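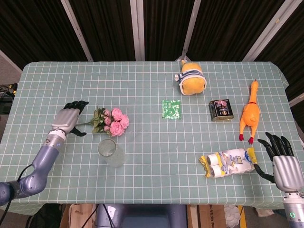

Griken's reply on the shared log was that we should stop re-recording and fix the wrist mapping first, on the grounds that no amount of extra takes will teach the policy a grasp the operator can't do cleanly. Their second point was that the pauses in our takes are longer than the motions.

11 March 2018, teleop bench, Stallow task set

Checked the pause claim against the logs. It holds for soft and thin objects. With the rubber chicken the operator goes straight in. With the roses there is a long hover before the fingers close, because the stems are thin and the head camera gives poor depth on them. The policy will copy the hover. Trimming it afterward leaves a jump in the wrist angles, so trimming is out.

Changes made today:

Left wrist roll offset zeroed again. It had drifted since the glove was last calibrated. Thumb range on the left glove cut back at the open end; the operator was running into the stop before the hand did.

Command smoothing window set to 120 ms on both arms. At 500 ms the motion looks nice on playback and is miserable to drive. At 45 ms finger jitter comes through.

Episode starts on the foot pedal now, both arms already at ready pose. Old takes include the walk-up from rest and I would like to stop storing it.

Stem grasp, what works by hand: come in from the left with the palm level, fingers over, thumb under, close slowly, then lift from the wrist before moving the elbow. Lifting with the elbow first drags the flower heads across the cloth. Two of us tried it both ways and agree.

Glass: still bad. Fingertips read contact late on a smooth wall and the operator overcloses. Leave it standing on the table as a distractor for the rose takes and do not record it as a target until the Pillay fingertip pads are on.

Paper roll pack: right hand only, across the short side. The wrap slips if the thumb lands near the end. Small flat packet: slide to the table edge, then pinch. Straight pinch from above fails too often to be worth demonstrating.

Dataset stands at 3596 episodes before any cull. Not deleting the old ones yet. Tagged everything before the offset fix as "premap" so Likcombe can train with and without it.

On Griken's first point, agreed, and answered in the log. I don't agree that the layout should stay fixed between takes – the July set was fixed and the policy learned the table positions.

Open: right glove battery contact is loose. Recheck roll offset after the next glove change.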